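**Film Markets, handout 4: reading a weekend chart**

Please read before the seminar of 22 Jun 2020.

Our case is *Kurkeo*, a family film that the distributor Platuvent released in March. It opened on 689 screens and had 27 percent of admissions in its first weekend.

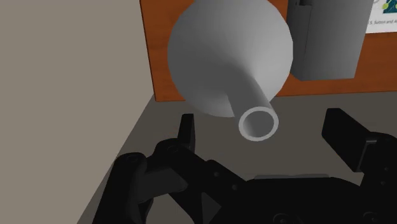
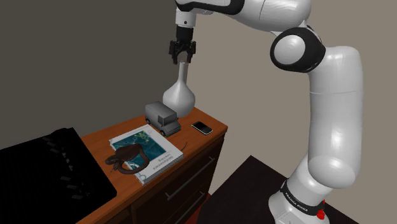 The second weekend is more difficult to read. Platuvent added screens, to a total of 1225, but admissions fell by 49 percent. So the average per screen became much lower. The chart in the trade paper shows only the total, and a student can easily miss this.

Homework: compare with *Molefe*, which kept the same screens for both weekends. Half a page is enough.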